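Istis community pantry, progress report
24 October 2026
Prepared by Ximena Escobar for the Kirham small grants team

Hi all! Long overdue, I know, but I wanted to get the new tables up and running before I wrote to you. They're up, they're running, and I love them. The sorting room at Plernavlow finally feels like a place where you can put things down (and find them again an hour later, a big step for us).
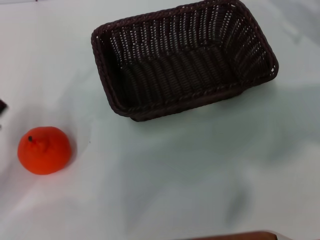
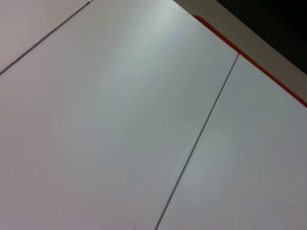
The white sorting surface: with a wicker basket and an orange fruit on it in the first picture, and the panels and seams up close in the second.

So, where the money went. Most of it paid for the tables, and they wipe down in no time. We went with white so spills and crumbs show up right away. The seams between the panels do need a little extra attention at cleanup, so I've added a soft brush to the shopping list and written it into the closing routine.

The rest went on baskets. We tried plastic tubs first and people just didn't enjoy picking fruit out of them! The woven ones have gone over so much better. We bought 23, and each one gets a single kind of fruit or vegetable, so there's no more digging under the potatoes for an onion. They get turned over and shaken out at the end of every session.

We're now serving 32 households, up from 23 in the spring, and we open two afternoons instead of one. Herrera, our produce supplier, has agreed to deliver earlier in the day, and that gives us time to sort before the doors open. It was pretty frantic before, I won't lie.

What's still open: shelf labels (my handwriting is not helping anyone), a second set of scales, and somewhere better to stack the baskets between sessions. I have seven left to tag. The scales quote came in higher than I'd hoped, so I'm asking for another one and will send you both in November with the receipts.

Come by any time you're nearby, I'd love to show you the room.

Ximena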